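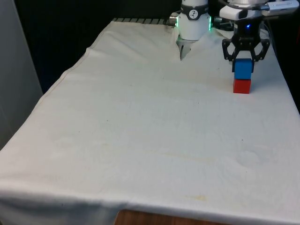

Bench 2, arm powered, blue cube on red cube, gripper closed on the blue one.

SURNSTEAD SHARED WORKSHOP
Arm bench check, July
Machine: the Lumen build
Result: pass, with grumbling

Marks used: OK, FIX (before next run), WATCH (look again next month)

1. Emergency stop reachable from the front of the bench. OK
Pressed with the arm moving at low speed. The arm stopped. The button now lives on the bench leg, having spent the spring on a shelf behind a box of Stadisell hinges.

2. Base bolts tight. OK
One took a quarter turn. Paint marks redone so next month's inspector can feel superior.

3. Status lights. OK
Green on the arm housing, tiny blue one under the wrist module. If either is out, stop and read the build notes. Tapping it is not a repair.

4. Wrist cable and connector. WATCH
Plug seated. The black cables hang from the wrist area toward the back right corner. Swing the wrist through its full range by hand, power off, and look for anything going tight. Nothing did, but I would like a second clip there before someone adds yet another cable.

5. Gripper fingers and pivot screws. OK
All snug. No thread locker on the plastic parts, please. We have been through this.

6. Grip force. OK
Limit still set at 9 newtons. The cubes don't need more and neither does your thumb.

7. Clearance at the cloth. FIX
The silver finger tip sits very nearly on the fabric, and the fabric is bunched up around it. Raise the lower limit a little and pull the cloth flat before each run. A snagged cloth takes the cubes, the calibration and your evening with it.

8. Cloth secured. FIX
Wrinkled toward the back, and pulled back at the bottom center so the wood shows. Clamp it along the front edge. The clamps are in the drawer labeled CLAMPS.

9. Cloth clean. WATCH
Specks, a yellowish stain near the front, a brownish streak in the middle. None of this is a safety matter – I just have eyes. The no-drinks rule for this bench remains in force.

10. Stack test. OK
Cubes squared up, edges lined up well enough for me. Run it at low speed after any change to the limits.

11. Power supply. OK
The Zabala unit, fan clear of dust, fuse correct. Cycle counter read under 3000, so the belt isn't due yet.

12. Logbook filled in. FIX
Last entry reads "seemed fine."

Items 7 and 8 to be cleared before the arm is run unattended. Initial the sheet when done, in pen.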